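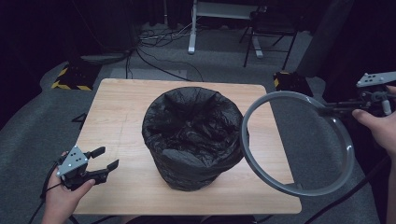 Can a machine change a trash bag yet?
Only when the bag is already most of the way on. Putting a liner over a rim and smoothing it down is within reach. Opening a fresh one from flat is still a job for fingers.

Notebook, liner task, 13 September 2025

Teodoro and I spent the morning on the bin again. Same station as before: small wood table, cylindrical bin, black liner, hand-held grippers. Agata went through the recordings from the earlier sessions while we worked. Her tally for the liner task is 1,637 takes, of which 1,119 are good enough to train on. Most of what she threw out was lost tracking or a take stopped halfway.

The film is what makes this hard. A mug has one shape. A liner has whatever shape it had when you last let go of it, and it's shiny, so the highlights move when the bag moves. From the wrist view a fold and an opening look much the same to me, and I know which is which. I don't expect the policy to do better with the same picture.

Tried pinching the rim edge low and pulling outward before going down. Works better than going straight down, which drags the film into the bin. Teodoro prefers to walk the edge round a little at a time. Slower, but he loses the edge less often. We should pick one way and stick to it – mixed styles in the February set gave us a policy that dithered at the rim.

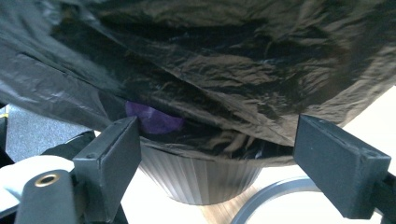 What the arm does with it

Ran the current policy on the Skála arms after lunch, 10 trials, bag started over the rim but not pulled down. It finished 2. In the rest it either closed on nothing or took two layers at once and lifted the bin. The lifting is worse than it sounds, as the bin then comes down wherever it likes.

The Ditix pads grip the film well enough. I had blamed them last time and I was wrong. The trouble is knowing when there is film between them. Teodoro wants a simple check on finger gap, but film this thin won't show up in the gap reading. Motor current might, if we close slowly.
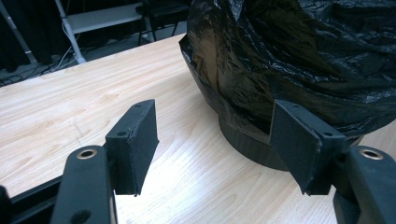 Closing slowly costs time, of course, and a liner change is already far slower than doing it by hand. I'm fine with that for now. If the bag ends up on the bin and the bin ends up on the table, I'll take slow.

Plitcombe asked whether they could have this for their break rooms. I told them the wiping and the cup sorting are closer, and that someone will be changing the bags by hand for a good while. Tying off a full bag we haven't started on.

To do:
Slow close with current logging, same start position
Agata to tag takes by style, low pinch or walk-round
Ask Tosach for a matte liner, to see how much of this is glare
Weight in the bottom of the bin for the next arm run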